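Wednesday, the junk drawer finally

Up before seven for no good reason, and it was gray out, so I made a second coffee and decided today was going to be the game box day. I have been stepping around that box since we moved the bookcase.

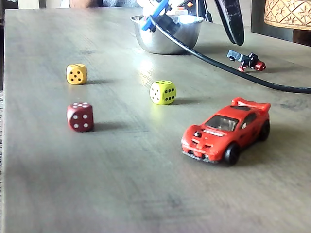 Dice, the red car and the steel bowl, mid-sort.

So the box. It's really the game box plus the junk drawer, which got tipped into it last March when Hidayah Kusuma came to stay and we needed the drawer for her tea things. I thought it would take me until lunch. It took me until 3, with a sandwich in the middle, and I am not even done, because there's still the bag of puzzle pieces and I am not opening that bag tonight.

The dice I'm so happy about! I had decided the yellow one was gone for good. It was inside a sock (a clean one, thank goodness). The dark red one was always Dad's when we played at the lake, and if you picked it up before him he'd just hold his hand out and wait. It still feels right in the hand. The green one came with a game called Tawhiri that we played maybe two times, and the board for that is long gone, but the die is a nice bright one so it stays.

The car I can't place at all. Shona Rewi's youngest left a bunch of things here over the winter and I think it's his, the one with the big spoiler he used to run along the windowsill making that awful noise. I texted her and she wrote back "which red car, we have 69 of them," so that was a help. I'll put it by the front door with her casserole dish and she can take both on Saturday - if she remembers, and she won't.

Other finds, before I forget: two decks with no jacks, the good scissors, a coupon for Josen that ran out ages ago, the spare key to I don't know what, 9 dollars in ones folded up very small. I put the nine dollars in my coat. Hidayah called while I was going through the cards and we talked so long my ear got hot. She's thinking about the job at Zutex again and wanted me to say she should take it, and I wouldn't, and then I sort of did. She'll be good at it. I hope the drive doesn't wear her out.

Then I wanted to play something, with all of it out, so I rolled for a while by myself, best of three, left hand against right. Left won. I should call Dad and tell him his die turned up. Too late now, he's in bed by 9.

Supper was eggs. Tomorrow the puzzle bag, or maybe the closet first, and I have to call about the dryer before noon - the number's on the fridge.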